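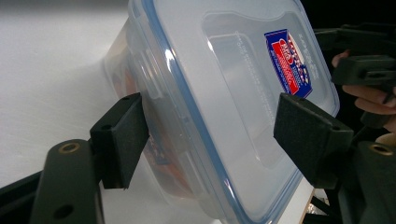
Alistair Paterson objected, on reading our draft, that a kitchen does not need a theory of lids, and that people keep leftovers in whatever box is clean.

Home Issues Authors Search
January
Michalis Liapis

4.2 Do clear boxes get emptied sooner?

We have some sympathy with Paterson. The claim under test is an old one in household advice: food that can be seen gets eaten, and food that cannot be seen gets thrown out. The Pruststead survey is usually cited in support. It asked 38 households what they remembered eating, and memory is a poor witness to what sat at the back of a shelf.

Part of the trouble is the word "clear." A box sold as clear may show very little. In Figure 1 the walls are cloudy, and the contents come through as an orange-red color with no firm shape. A cook who filled the box might know it at once. Another member of the household would have to open it, and at that point the box has no advantage over an opaque one. The blue gasket around the lid is far easier to make out than the food.

We therefore went back to the Mostar diaries, which log 543 stored portions over 11 weeks. The diaries record the type of box and the day it was emptied, but they do not say who packed it. Clear boxes were emptied 2 days sooner on average. We doubt this tells us much. Households put soups and sauces in clear boxes with sealed lids, and these were the dishes they planned to eat next. Dry scraps went into old tubs and were forgotten there.

Labels raise a similar problem. The small printed label on the lid in Figure 1 takes up space where a date could be written, and few diary keepers wrote one anywhere.

Figure 1. Food storage container with translucent lid and blue gasket.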